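Plikia Drawer Kit - two-arm tabletop manipulation set

I put the first Plikia together because I was sick of reading papers where the drawer was a different drawer every time. If my success rate is measured on one cabinet and yours on another, what are we comparing? So this is the cabinet we use at Gronuvell, the same one behind our staged-grasp results, and now you can have it too.

What you get is a two-drawer oak cabinet with black bar handles, an off-white tray, printed task cards and a download code for the Plivivura demonstration set (3811 teleoperated episodes, both arms, all labeled by stage). You bring the arms and the groceries. I mean that - we deliberately don't ship the loose objects, so pick things up at your local store and tell us what you used.

The method goes like this. Most policies we tried learned the whole job as one long motion, and they fell apart at the handover between "I'm holding the thing" and "now where does it go?" We split every episode at the moment the gripper closes and train a small head just to predict that moment. Everything after it gets its own, much shorter horizon. That's pretty much the whole trick! With the split, our two-arm policy finished 87 percent of test runs on layouts it hadn't trained on. Without it, same data and same arms, it was stuck at 32.

I like to set up with the cabinet at the back between the two arm bases, turned a little, and the tray down in front where either gripper can get to it. Bottles go on their side, boxes can stand up, and a sponge makes a nice small target (soft things are where the stage head really earns its keep).
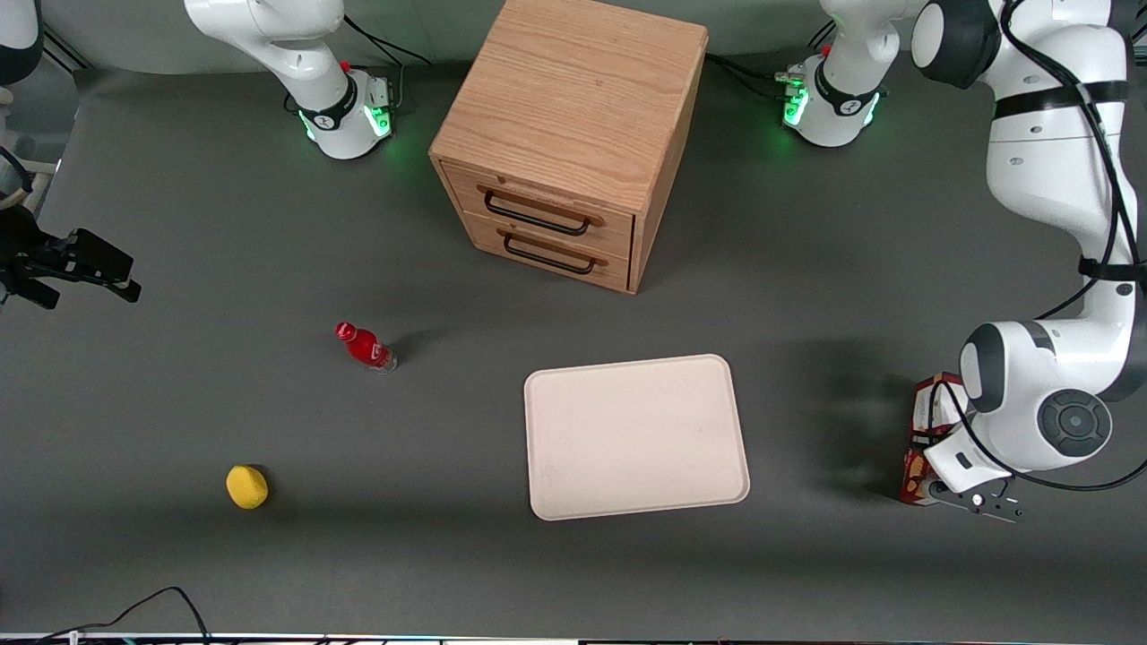
Macarena Cuesta wrote to ask whether the stage head still helps if you only have one arm, and she'd run the numbers herself on 1334 of the episodes before asking. Her gain was smaller than ours, mostly on the drawer tasks, and she thinks a single arm spends too long letting go of the handle and coming back. I think she's right, and her split file is now part of the download.

A few practical bits. Don't tape the cabinet down for the training runs, because a little sliding is part of the task. Do mark its starting corners with pencil, or your resets will drift over an afternoon. And keep the table plain if you can - our policy got noticeably worse on the patterned one in the Figueroa lab, and we haven't fixed that yet.

Orders placed now go out in December. If a handle comes loose, write to Iñaki Cuesta at the Gronuvell workshop and he'll mail you a new pair with screws.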